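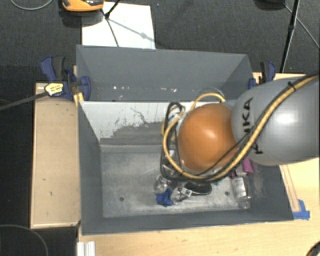
Custley open bin, grey

The Custley is a deep rectangular bin for mixed small goods: bagged parts, soft packs, wrapped items and anything else that will not stack. It is open at the top, so things can be dropped in and lifted out without a lid getting in the way.

Made for Drasgate by Trnka. The side walls are tall and straight. The floor is flat, with small round drain holes, so the bin can be hosed out and left to dry on its side.

Wear
The grey finish marks with use. Expect scuffs on the floor and scratches on the inner walls after a few months of daily work. These do not affect the strength of the bin. Touch-up paint is sold separately (Halau grey, small tin).

Details
Product code: 3000
Inside depth: 409 mm
Maximum load: 50 kg, spread evenly
Colour: grey
Lid: not available for this size

Cleaning
Warm water and washing-up liquid. Do not use wire wool. Take out torn wrappers and bits of clear film first, as they stick to a wet floor and block the holes.

Price and delivery
£105 each, including VAT. Delivery is charged by weight at the checkout. Bins are sent fully assembled, one to a pallet box. The next batch is due in May.

For trade orders or spare parts, write to Ľubica Machala at the Drasgate sales desk and give the product code.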